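Speaker notes: Measuring what shoppers carry, and where they put it down
Posted in January by the store planning desk, Clindside

Opening

Start without the agenda. The subject is the hand basket as a unit of store planning: how many to buy, where to stack them, and how to tell from till records whether the numbers are right. The audience will mostly be layout people and a few from supply. Assume they know dwell time and basket size as till terms. Make clear early on that "basket size" in this talk means litres and kilograms, and that "items per sale" will be used for the other thing.

The work was done at Barko, a mid-sized food shop on one floor, with two entrances and a single bank of tills. The sister shop, Cilon, was used for comparison. Zakharchenko supplied the stacking stands and the door counters. The stands were paid for at the normal trade price and the supplier had no say in the results. Say this once and move on.

Why the basket gets missed

Trolleys get planned properly. They are dear, they take up floor, and they block the car park when they are left out. Baskets are bought by the pallet and put by the door. In most of the layout drawings we were given, the basket stack was not drawn at all. It appeared later, wherever there was a gap.

The result is a stack that is full at opening and empty by late afternoon, with the missing baskets sitting under the far end of the tills. Stock is adequate and distribution is poor. Buying more baskets makes the pile at the tills taller.

Barko held 201 baskets when we began. Pause here, as someone usually asks how that was established. Every basket was tagged on the underside before the shop opened, and the tags were read again at the end of the trial. The figure includes damaged ones still in use.

Load and handle

The next part is on carrying, and it is the part people remember, so do not rush it.

A single-handle basket hangs from one point above the load. The weight is taken by the fingers, mostly at the middle joints, and the wrist stays fairly straight as long as the arm hangs down. As soon as the shopper bends the elbow to reach a shelf with the other hand, the basket swings in against the thigh. Shoppers correct for this by carrying on the forearm, which moves the load to a narrow strip of skin and is comfortable for a short time only.

Two-handle baskets close over the load. They swing less, but one handle tends to drop when the shopper puts goods in, and then has to be picked up again. In a shop with narrow aisles this is a stop of a second or so, repeated at each shelf.

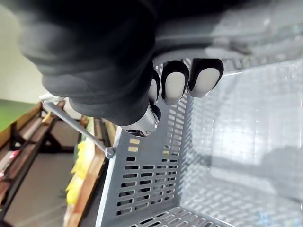 Handle width matters more than handle shape. A thin handle is cheap to mould and stacks flat. It also concentrates the load, and shoppers put the basket down sooner. Once a basket is on the floor it is pushed along with the foot, or left at the end of the aisle while the shopper goes to look for something. Both habits show up as blockages on the aisle plan, always near heavy goods: bottled drinks, tinned food, pet food.

Do not give a recommended maximum load at this point. We did not measure grip strength and have nothing to add to the published guidance. What can be said is that shoppers at Barko shortened their route after picking up heavy goods. The till records support this only indirectly. The aisle counters support it directly.

Second stack

The main change in the trial was simple. One stack by each entrance was kept, and a further stand was placed inside the shop, just before the drinks aisle. Shoppers who came in for one or two things and did not take a basket at the door had a second chance to take one.

Uptake from the inner stand was 456 baskets over the trial period. Be careful with the wording: that is baskets taken, counted by the stand, and the stand cannot tell whether the same shopper took one at the door as well. Some did, swapping a full basket for an empty one and carrying both to the till.

The inner stand had to be moved once. Its first position was square to the aisle mouth and narrowed it too much for wheelchairs and prams. Turned sideways, it cleared the required width but was harder to see from the fresh produce side. We left it turned. Clear width comes first and is not open to trade-offs.

Returns

Returning baskets is a staff task in nearly every shop, and it is hardly ever on the rota. At Barko it was done when the cashier ran out of floor. During the trial it was tied to a fixed round: every 2 hours, the person doing the chilled temperature check also moved the till stack back to the doors. The route already passed both entrances, so the added walking was small.

Cilon kept its old habit for the same period. Its door stacks ran out in the late afternoon as before. Show the two door-stack curves on one chart and let people look at it before speaking. The Barko curve has a saw-tooth shape from the returns round. The Cilon curve is a slope.

Stack height deserves a separate mention. Tall stacks make the lowest baskets hard to reach for anyone with a bad back, and very low stacks make the top one hard to lift free. A spring base solves both but jams if a damaged basket is put in. The fixed stands we used were raised on a plinth, which is duller and has not needed any repair.

Cleaning and wear

Keep this brief unless there are questions. Baskets were washed off site on a rolling basis, about 6 per cent of stock at a time. Wear is concentrated at the handle pivots and at the corners. A cracked corner catches on knitwear and should be taken out of use the same day. Pale colours show dirt sooner and were therefore washed more often at Cilon, where the stock is mixed. We have no evidence that they were any dirtier.

Limits

State the limits plainly. This was one shop, with one for comparison, and the comparison shop has a different till layout. The trial covered a quiet part of the year, so the peak before a holiday was not seen. Door counters miss people who walk in side by side. No shoppers were interviewed. Items per sale rose slightly at Barko, but a price promotion on soft drinks ran for part of the same period and the two effects cannot be pulled apart.

If pressed on cost, the honest position is that the inner stand takes up selling space and its value depends on what would otherwise stand there. Offer the worksheet, which lets each shop enter its own figure.

Questions likely to come up

Self-scan handsets: not fitted at either shop. They would give a proper route for each shopper and would be the first thing to add in a repeat.

Wheeled baskets: left out on purpose. They behave like small trolleys, take more room at the till and need a different stand. Cilon has a few by the side entrance, and they were removed from the count.

Theft and loss: some tags were never read again. We recorded these as missing and did not try to work out where they went. The worksheet has a line for it, under replacement stock.

Contact: Clindside store planning desk | Copyright Clindside, all rights reserved | Back to top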